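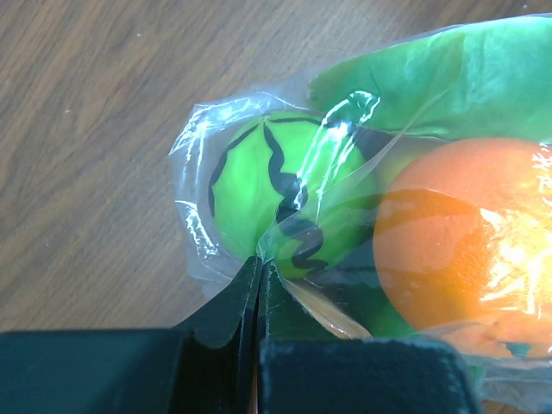

The bag, from the wrist camera. Green ball, orange ball, my nemesis.

8 December 2022

Spent the whole day moving one bag of toys across one table. I have a degree.

The bag job came down from Guerreiro, who want to see whether the arm can learn to pick up soft packaging from being shown, with no fancy modeling of how plastic behaves. Fine by me, as I couldn't model how plastic behaves if you paid me, and they do pay me. So I sit in the Enstead building with a controller in my right hand, watching the wrist view on a screen, and I do the pick over and over while the computer takes notes. The target is 1000 good demonstrations. As of tonight we have 278.

I thought the balls would be the hard part. They're the nice part. If I come down right at the bottom of the green one, the fingers have something to aim for, and those thick black squiggles show me which way I'm drifting. The plastic is the hard part. It shines. I move the arm a hair to the left and a white streak jumps from one fold to another, and I follow the streak like a cat. Lost most of an hour this morning to chasing reflections before I pulled the blind down, and then the overhead light did the same thing with more confidence.

Method, for my own memory, seeing as I forgot it over lunch and had to work it out again:

Come in low and slow with the fingers nearly shut. Touch film before ball. Stop. Close. Wait a beat. Lift straight up, no swinging. If the bag starts to turn, let it turn and set it down anyway, don't fight it. Drop it in the tray. Open wide before backing out or the film comes with you.

That last line was earned. At one point before noon I backed out with the film still folded in the fingers, the whole bag came along for the ride, swung once and left the table. I said a word that the Iteo logger has presumably saved forever, if the microphone is on. Must check if the microphone is on.

The silly thing about showing a machine how to do something is that you find out how you do it. With my own hand I would just grab the bag. I did it at my desk several times to see, and every time my fingers scrunched a bit of loose plastic together first and only then pulled. I never knew I did that. So after lunch I tried doing the scrunch with the gripper, a small nudge forward before closing, and the next stretch went much better. Which means all the ones from the morning, done without the scrunch, now show a different habit. Do I keep them? The notes from March say to keep anything that ends in the tray. The notes from March were written by me, and I was in a very generous mood in March.

Decided to keep them. If the arm ends up with two ways of picking up a bag, it's one more than I had at breakfast.

What does bother me is the hesitating. I watched some of my own runs back before going home, and I hover. I come down over the bag, stop above the ball, think about my life, and then close. The arm doesn't know the thinking is optional. The last time I taught it something (the folded towels, we do not speak of the towels) it learned the pause perfectly. It would come down to the towel beautifully and then hang there, like someone who has walked into the kitchen and can't remember why. I had to cut 200 runs for that. So tomorrow, no hovering. Decide up high, then go.

Hand is sore in the meaty bit under the thumb. The controller was made by people at Baken with bigger hands than mine, or by people who never meant to hold it for six hours. I wrapped the grip in tape and now it's the right size and also sticky. My sandwich had a faint taste of glue.

There was talk on the afternoon call of going to 2000 if the first batch looks promising. I kept my face very still. I did ask whether we could use a different bag for the second half and was told yes, good idea, more variety, so I seem to have given myself extra work. I'd like one that isn't shiny. A nice dull net bag, like onions come in. Then again the fingers would probably catch in the holes and I'd be in here writing about that.

Left the arm parked and the lights off. Need more tape. Charge the controller first thing, it was on its last bar when I quit.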